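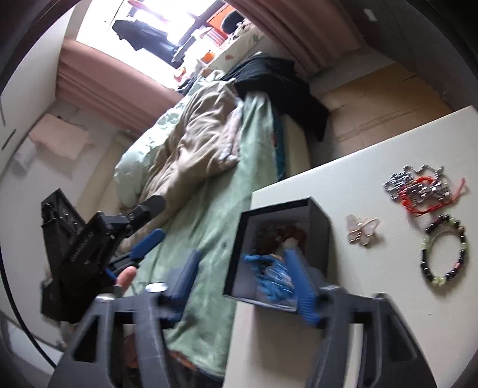 Relatório intercalar: triagem e reparação de bijuteria doada

Projeto Zinby
Apresentado ao fundo Miettinen
Responsável pelo relatório: Erdal Dönmez
Período: do arranque até ao fim de junho

1. Ponto de situação

O projeto recebe bijuteria doada, separa-a, repara o que tem arranjo e prepara as peças para serem entregues ou vendidas a preço baixo. O trabalho começou mais tarde do que estava na candidatura. A sala que tínhamos prevista ficou indisponível logo no início e perdemos algumas semanas à procura de alternativa. Decidimos avançar em casa, no quarto de hóspedes, com uma mesa de tampo branco encostada à zona da cama. É um espaço pequeno mas tem luz da janela, e para peças deste tamanho a luz faz mais falta do que a área.

Até agora entraram cerca de 600 peças. A triagem está feita em quase todas. A reparação vai a meio e é a parte que mais se atrasou. As entregas começaram em junho.

2. O que tem chegado

As doações vêm quase sempre misturadas, em sacos ou caixas de sapatos, e muitas pessoas juntam tudo o que tinham numa gaveta. Recebemos sobretudo pulseiras e colares. Os brincos chegam muitas vezes sem par. Anéis, poucos.

Um conjunto típico é o que está em cima da mesa branca: uma pulseira de corrente prateada, de elos e contas miúdas, enrolada numa pulseira vermelha entrançada com fios soltos; uma pulseira redonda de contas pretas e verde-claras, alternadas; e um broche em forma de borboleta, de asas claras e translúcidas com contorno dourado. São quatro peças e pedem tratamentos bastante diferentes, o que explica em parte por que razão a reparação anda mais devagar do que a entrada.

As correntes emaranhadas são o caso mais frequente. Na candidatura tínhamos contado com um tempo único por peça e essa conta estava errada. Uma pulseira de contas pode ser vista e arrumada em pouco tempo. Um nó entre corrente e fio entrançado pode levar boa parte de uma manhã, e se houver pressa parte-se um elo. Passámos a separar os emaranhados logo à entrada e a tratá-los em bloco, com uma agulha grossa e bastante paciência.

3. Triagem

Cada doação é aberta sobre o tampo branco, onde se veem bem as peças pequenas e as contas que se soltam. As peças são depois divididas em quatro grupos:

Prontas: só precisam de limpeza.
Para reparar: fecho, elo, argola, fio ou alfinete com problema.
Para aproveitar: já não servem inteiras, mas têm contas, fechos ou pendentes em bom estado.
Sem uso: vão para reciclagem de metal, quando é metal, ou para o lixo.

O terceiro grupo cresceu mais do que esperávamos e deixou de caber nos frascos que tínhamos. Está agora em caixas de plástico com divisórias, arrumadas por cor e por tamanho de conta. A divisão por material foi abandonada. Era demorada e nem sempre conseguíamos distinguir vidro de acrílico sem riscar a conta.

Os broches têm sido tratados à parte. O fecho de trás é quase sempre o ponto fraco e as asas, pétalas e outras partes finas riscam-se se ficarem em contacto com correntes. Guardamo-los agora deitados, um por compartimento.

4. Reparação

As reparações são feitas por mim e, duas tardes por semana, por uma colega que já tinha experiência de enfiamento. O mais comum tem sido:

substituir fechos de mosquetão;
fechar ou trocar argolas;
voltar a enfiar pulseiras de contas com elástico novo;
rematar fios de pulseiras entrançadas;
endireitar ou substituir alfinetes de broche.

As pulseiras elásticas são todas enfiadas de novo, mesmo quando o elástico parece bom. Tivemos duas devoluções logo nas primeiras entregas, as duas por elástico partido, e desde então não entregamos nenhuma com o elástico original.

Nos entrançados há limites para o que se consegue. Quando só as pontas estão desfeitas, cortamos, damos um nó e passamos cola têxtil. Quando o desgaste apanha o meio da trança a peça vai para o grupo das que se aproveitam. O fio vermelho é o mais difícil de acertar na cor — comprámos três tons e ainda assim nota-se o remendo em algumas peças.

Não fazemos soldadura nem banho de metal. Várias pessoas perguntaram. Não temos ventilação para isso e não estava na candidatura. As peças que precisavam de solda foram devolvidas a quem as pediu de volta, ou desmontadas com autorização.

5. Acondicionamento

Comprámos 300 caixas pequenas de cartão à Hustier, com tampa solta. A qualidade é boa mas o tamanho único foi uma má escolha da nossa parte: serve para pulseiras e broches e fica curto para colares mais volumosos. Para estes estamos a usar saquinhos de pano feitos com retalhos. As pessoas gostam dos sacos, e pode fazer sentido pedir menos caixas na próxima encomenda.

Para o trabalho diário usamos caixas abertas, sem tampa, onde se vai pondo material à medida que se limpa a mesa. Estas não saem do quarto e são esvaziadas no fim de cada sessão. Uma vez ficou uma por esvaziar e perdemos um pendente, encontrado depois no saco do aspirador.

As etiquetas são impressas em casa. Cada uma leva o número da peça, o tipo e a indicação do que foi substituído. O registo está na folha de cálculo partilhada da Idix, à qual o fundo tem acesso de leitura. Há um atraso de alguns dias entre o que está etiquetado e o que lá aparece, que será corrigido antes do relatório final.

6. Sessões abertas

Estavam previstas sessões para ensinar reparações simples. Fizemos a primeira em junho, numa sala emprestada, com 20 inscritos. Ensinámos a abrir e fechar argolas sem as torcer, a trocar um fecho e a rematar uma pulseira de contas. A sessão durou mais do que o anunciado, e a parte das contas teve de ser apressada.

Faltaram alicates. Tínhamos pedido que quem pudesse trouxesse o seu e quase ninguém trouxe, de modo que houve espera em todas as mesas. Na próxima sessão vamos dividir o grupo em dois turnos. Também convém levar tabuleiros com rebordo. As mesas da sala eram ligeiramente inclinadas e passámos algum tempo a apanhar contas do chão.

Alguns participantes trouxeram peças próprias para arranjar, o que não tínhamos pedido mas funcionou bem. Quem trabalhava numa peça sua tinha mais cuidado e fazia mais perguntas.

7. Despesa

A despesa até à data é de 2954 euros. Inclui ferramentas, fechos e argolas, elástico e fio, as caixas, os materiais de limpeza, a impressão de etiquetas e o seguro da sessão aberta. Os comprovativos seguem em pasta separada, pela ordem da folha de despesa.

Há dois desvios a assinalar. A rubrica de aluguer de espaço não foi usada e propomos passá-la para ferramentas e iluminação. Em sentido contrário, gastámos mais do que o previsto em argolas e fechos. As argolas mais finas, compradas no início por serem baratas, abriam com o peso das contas e tiveram de ser trocadas por outras mais grossas em várias peças já prontas.

Não há pagamentos em atraso.

8. Dificuldades

A principal é o tempo de desembaraçar, já referido. A segunda é o espaço. A mesa chega para uma pessoa trabalhar à vontade. Com duas, as peças já separadas acabam por passar para cima da cama, e num quarto que também recebe visitas isso obriga a arrumar tudo mais vezes do que seria razoável. Estamos a ver uma estante estreita para a parede livre.

A terceira é a limpeza de peças douradas. O produto que usávamos deixava manchas em alguns contornos e deixámos de o aplicar. Agora é pano seco e, se for preciso, um cotonete com água e sabão neutro. Demora mais e o resultado é menos brilhante, mas não estragámos mais nenhuma.

9. Próximos passos

Terminar os emaranhados que estão em espera antes de abrir novas doações.
Comprar a estante e um segundo candeeiro, caso a transferência de verba seja aceite.
Rever os broches com fecho partido e decidir quais ficam como peça de decoração, sem alfinete.
Marcar a segunda sessão aberta, com dois turnos e mais alicates.
Acertar o registo com as etiquetas.

Pedimos ao fundo duas respostas: se aceita a passagem da verba do aluguer para ferramentas e iluminação, e se o prazo final pode ser prolongado pelas semanas perdidas no arranque. A encomenda do candeeiro fica à espera da primeira.

Erdal Dönmez
Projeto Zinby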